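Clearing samples for a small rap label: speaker notes
Fledgate session, 21 May 2025

Slides 1 to 3. Say who the talk is for: labels pressing short runs, with no legal staff. 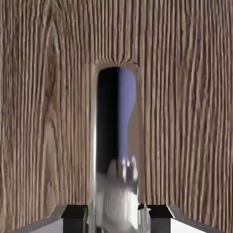 Two rights in every sample. The master belongs to whoever owns the recording, the publishing to whoever controls the song. Both need written consent before release. A yes from one side does not bind the other.

Slide 4. Berkholm EP. Run of 900 copies, 51 minutes of music, 2 uncleared loops found at the mastering stage. Master owner replied within 20 days. Publisher (Goicoechea) asked for a share of the song and no advance. Pressing moved to July.

Slide 5. What to send with a request:
- original title, artist and release year
- start and end times of the part used
- the new track, with and without the sample
- formats, territory, run size

Slide 6. Replaying the part. Removes the master claim - the publishing claim stays. Play both Satomis versions, loop first, then replay. Keep session files with dates.

Slide 7. Mixtapes. Free download is still distribution. Expect a question on this, keep the answer short.

Leave the request template on screen during questions.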